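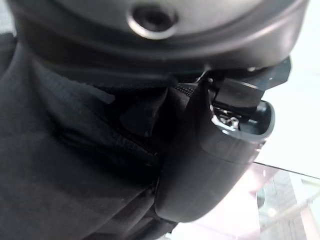
Hall bookings: proposed change to the cancellation period

Category: Members' Forum > Premises and Bookings
Print this thread | E-mail this thread

Posted by Wudden_Bookings
Members are asked to note that the cancellation period for the main hall and the two side rooms is under review. At present a hirer may cancel without charge up to 21 days before the booking. It is proposed that this be extended to 60 days for the main hall only. The side rooms would remain as they are.

The proposal follows a winter in which several large bookings were withdrawn shortly after the free period closed to other applicants, leaving the hall unlet on evenings for which there had been a waiting list. Comments are invited in this thread until the end of April. The revised terms, if adopted, would apply to new bookings only.

Posted by Gulo
I write on behalf of a regular hirer. We have used the main hall for our spring and autumn concerts for many years and have cancelled once. A period of 60 days would oblige us to commit before our players have confirmed, and before we know whether the music has been hired. We would ask that the present period be kept for groups with a standing booking.

Posted by Jirholm_Secretary
The Jirholm Society supports the proposal as drafted. We were on the waiting list on two occasions last year and were offered the hall with nine days' notice, which was of no use to us. It is not possible to print and post a programme to 300 households in that time. A longer period would give the next group on the list a fair chance of using the date.

With respect to the previous contributor, a separate rule for standing bookings would remove most of the benefit. The greater part of the autumn calendar consists of standing bookings.

Posted by Gulo
I accept the point about the waiting list. I do not accept that standing hirers are the cause of it. The withdrawals I am aware of were one-off functions. If the bookings office is able to say how many of the late cancellations were made by regular groups, the discussion would be better informed.

Posted by Wudden_Bookings
The office has checked the booking register for the past year. There were 29 cancellations across all rooms. Of those relating to the main hall and made after the free period had ended, most were private functions, and three were regular groups. The register does not record the reason for cancellation in every case.

Posted by Kong
May I suggest a middle course. The charge could be set in two stages: a quarter of the hire fee for cancellation between 60 and 21 days, and the full fee after that. If the hall is relet, the charge would be returned less a small sum for office time. A similar arrangement is used at the hall where my own group meets in the summer, and it has given little trouble.

I would also ask that the kitchen be dealt with in the same document. It is at present unclear whether a hirer who gives up the kitchen but keeps the hall is treated as having cancelled.

Posted by Jirholm_Secretary
We could agree to two stages. We would not wish to see the first stage set lower than a quarter, or it will be treated as a modest price for keeping a date in hand.

Posted by Gulo
A quarter of the fee is about what we take at the door for tea and raffle tickets, so it is not modest to us. I would prefer a tenth. The return of the charge on reletting is welcome and ought to be kept whatever figure is chosen.

Posted by Wudden_Bookings
Thank you for these comments. The two-stage scheme will be put forward alongside the original proposal, with the first-stage charge left open for decision. On the kitchen - giving up the kitchen alone is not treated as a cancellation, and no charge is made if the office is told before noon on the working day before the booking. This wording will be added to the terms.

Hirers with standing bookings are reminded that autumn dates should be confirmed in writing. Dates given by telephone are not held.

Posted by Kong
Noted, with thanks. Will e-mail be accepted as writing?

Posted by Wudden_Bookings
Yes, provided that it is sent from the address given on the hire form.

Contact the bookings office | Copyright Wudden Hall | Back to top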